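Equipment > Carriers and Restraint > Tavach Wildlife Carrier

Tavach Wildlife Carrier, small and medium

By Hidayah Ngau
Last updated: July

We resisted stocking this one for a long while. The Tavach is a hard-sided transport box for injured and orphaned wildlife, and it costs a good deal more than the plastic cat carrier most people already have in the laundry. The maker's leaflet calls it a "calming recovery environment". It's a box. An injured possum in a box is a frightened injured possum, and I'd be wary of any supplier who told you otherwise.

Still, we've had both sizes on loan to licensed carers for 8 months, and enough of them declined to give the things back that we now keep them on the shelf.

What you get

A one-piece shell with no seam across the floor, a front door, a top hatch, two carry handles and a washable mat. The small takes a ringtail, a magpie or a lorikeet with room to turn around. The medium is meant for brushtails, larger birds and joeys in a pouch. Neither is any good for an adult kangaroo, a wombat or a bird of prey with its wings up, whatever the leaflet's colour drawings suggest. A koala needs something bigger and stronger, and it needs somebody trained to put it in there.

The mat is the weak point. It frays at the corners and claws find the threads. Most of our carers chucked it and used an old pillowslip or a flannelette sheet with the hems cut off. Towelling loops catch toes, so leave the good bath towels alone.

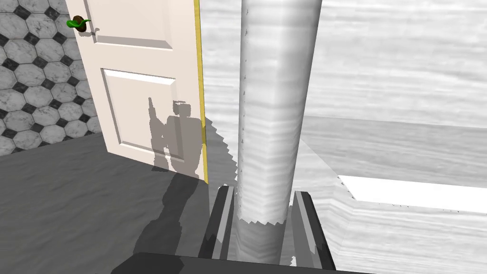
Perches are sold separately, and I'd think hard before paying for one. A bird with a suspected wing or spine injury shouldn't be perching on the drive to the vet at all; a rolled cloth in a ring to prop it upright does the job for nothing. If the bird can perch and you do want one fitted, look at the surface before you look at the price. Something smooth and round like that white, grey-veined column may look smart in a lounge room, but as a foothold I'd pass it over for a bit of untreated branch with the bark left on. The Tavach brackets will hold a branch if you cut it to length yourself. The maker doesn't mention this, presumably because they sell perches.

Ventilation

Two rows of slots run along each side, set high. On paper that's sensible, as the animal gets air without getting a view of the dog. In practice I'd have liked more of them. In a parked car in January it makes no difference how many slots a box has, and we've had to say so to more than one buyer who thought "vented" meant "can be left for five minutes". It can't.

Darkness settles most animals better than any feature in the leaflet. Put a light sheet over the box and keep the slots clear at the ends. Turn the radio off. Don't lift the hatch to check on it at every set of lights.

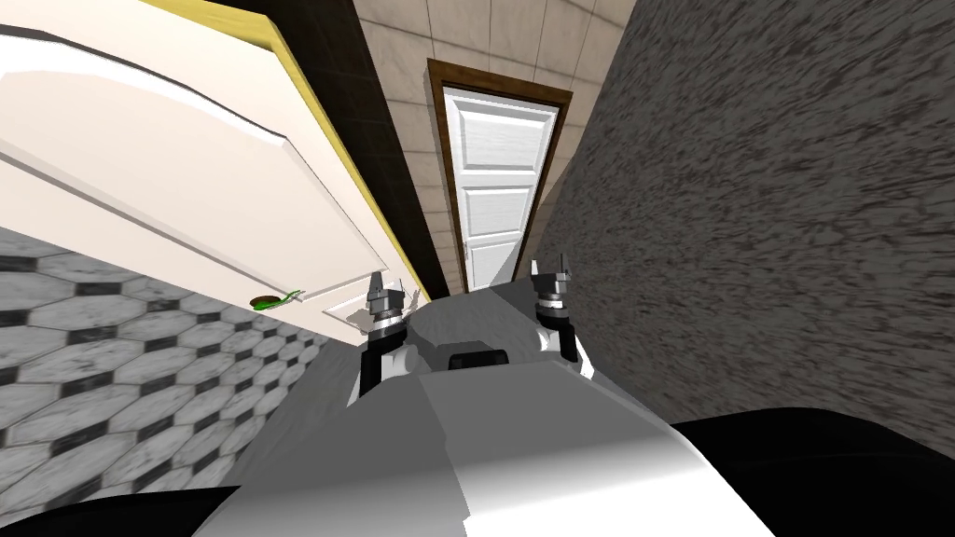 The hatch deserves a grumble of its own. On the first run it sprang up past halfway, which was a gift to any ringtail with two good back legs. The current version has a friction stop and stays where you put it. If you're offered an older one second-hand, open the hatch slowly and see what it does before handing over any money.

Heat

There's a sleeve under the floor for a heat pack, sold as "whole-night warmth". I don't believe it, and neither should you. We tried a standard wheat pack and it had gone lukewarm in 2 hours. A hot water bottle wrapped in a cloth did better, and the sleeve was too narrow to take it, so it had to go beside the box against one wall. Heat one end only. An animal that can't move away from the warm side can be cooked as surely as an unheated one can be chilled.

How it compares

Berkgate soft crate. Cheaper, folds flat, fine for keeping in the boot. Anything with incisors will be through the mesh before you're out of the driveway. Reasonable for most small birds.

Bouvier folding cage. Strong, but open on all sides, and wild animals hurt themselves on the bars. We stopped selling it for rescue work and only list it for poultry.

A cardboard box with holes punched in it and a lid taped down. For a one-off rescue this is still what I tell people to use. It's dark, it's quiet, it costs nothing and you can throw it out afterwards. If you find one injured animal every couple of years, please don't buy a Tavach.

Serier transport box. The nearest rival, with better latches and a worse floor. It was out of stock each time we tried to reorder, so I can't say how it wears.
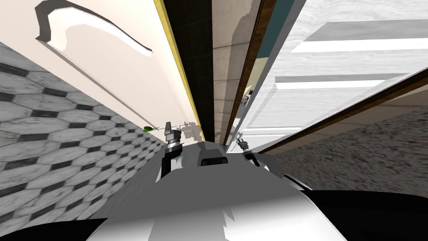 Cleaning

The shell can be hosed and scrubbed with a veterinary disinfectant. Take the door off first, as muck collects in the lower hinge. Rinse well and dry it in the sun. The leaflet says it tolerates water to 70 degrees; our oldest loan box has had that treatment many times and the handles have gone chalky, though nothing has cracked so far.

Ordering and loans

Both sizes are in stock. We carry spare doors and latches, and 6 loan boxes remain available to licensed carers for the cost of a deposit. Members of the public who've got an animal in front of them right now should ring their local wildlife rescue line before ringing us. We sell boxes and can't give treatment advice, and by the time a parcel reached you it would be no help to the animal.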